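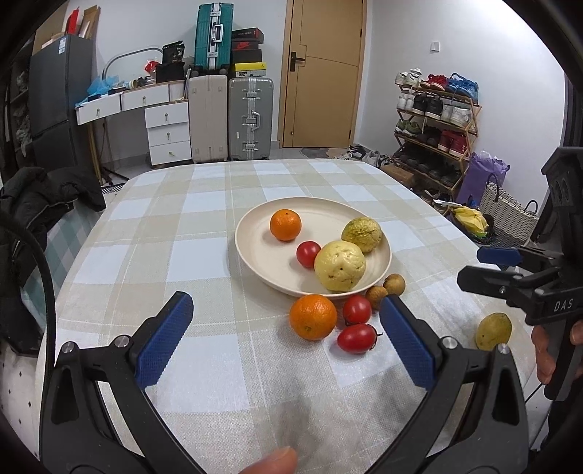

Tema 3. El bodegón y sus malentendidos
Apuntes de clase. Prof.ª Montserrat Vidal

El bodegón pasó siglos en el último escalón de la jerarquía académica, por debajo del retrato, del paisaje y de cualquier batalla con caballos mal dibujados. La teoría decía que copiar una fruta no exige pensar. Quien lo crea puede traer su primera naranja al taller y lo hablamos.

Vocabulario que entra en el examen:
Vanitas: bodegón con moraleja. Calavera, reloj, vela apagada. Sutileza, la justa.
Bodegón: en el siglo XVII español, también escena de cocina o taberna con figuras.
Trampantojo: el que pretende engañar al ojo y a veces al comprador.

Sobre el plato: su borde es una elipse. No tiene esquinas, aunque cada curso me entreguen varias. El estampado de un mantel de cuadros también se rige por la perspectiva, por mucho que fastidie.

Lectura: Maite Calvo, «La mesa puesta», hasta 72 páginas según la edición. El resumen de Leandro Gallardo que circula por ahí confunde a Zurbarán con Sánchez Cotán y se nota al corregir.

Entrega: agosto, antes de las 14:00, aula 110.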